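What is offside, and why does everyone shout about it?

If you have ever watched football with a grown-up, you have heard somebody yell "OFFSIDE!" at the telly. It sounds complicated, but you can learn it before half-time. Let's go!

Offside is a rule that stops attackers from standing next to the other team's goal all afternoon, waiting for an easy tap-in. Without it, football would be one long kick up the pitch after another (and a bit boring for the midfielders).

You are in an offside position if, when a teammate plays the ball to you, three things are true. You are in the other team's half. You are nearer to their goal line than the ball is. And you are nearer to it than the second-last defender. The goalkeeper usually counts as one of those last 2 players, so most of the time you only need to look for one more.
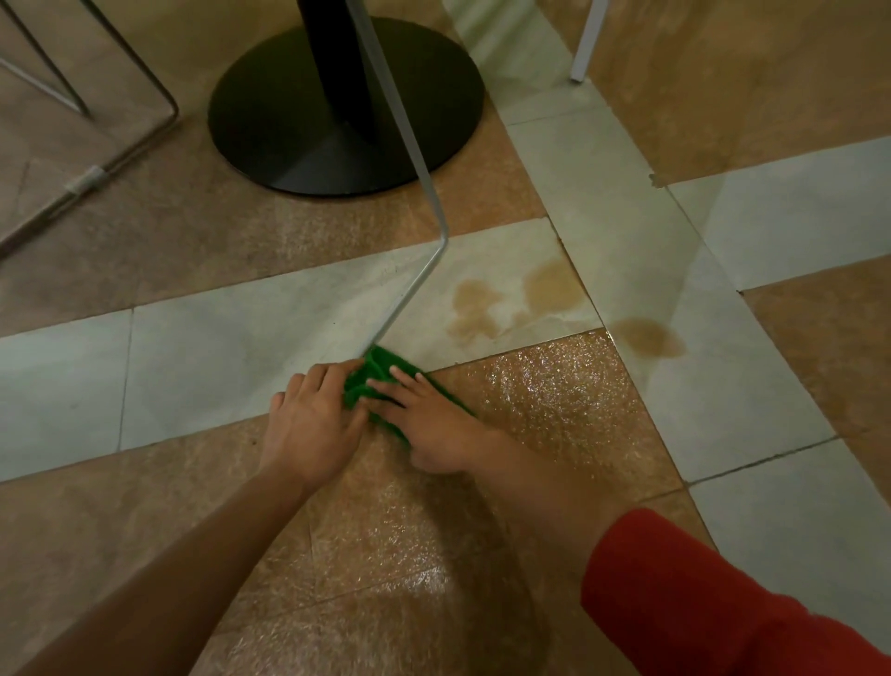

What about being level? Level is fine! If you are exactly in line with that second-last defender, play on. Your arms and hands don't count either, so pointing to where you want the pass can't get you into trouble. Heads, bodies and feet do count, even just a big toe.

The moment that matters is when the ball is kicked, so a speedy striker can start level, zoom past everybody and still be onside when the ball arrives. Brilliant, isn't it?

You also can't be given offside straight from a throw-in, a goal kick or a corner. Try that one on your family!
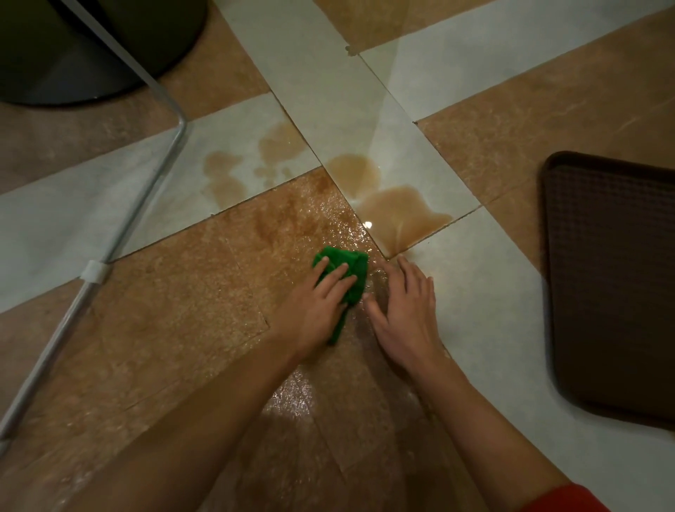 ASTBY, June

Verena Reisinger plays up front for Astby's junior side and wears number 19. In the 57th minute of their match against Kuster she ran through and scored, and up went the assistant referee's flag. No goal!

"I went too early," says Verena. "I was watching the ball and forgot to look along the line."

Her coach, Valentin Egger, has a game for practising this. Split 8 players into attackers and defenders, and let the attackers run only when they hear the passer shout "Now!" Have a go at break time, and swap sides so everyone gets a turn at defending.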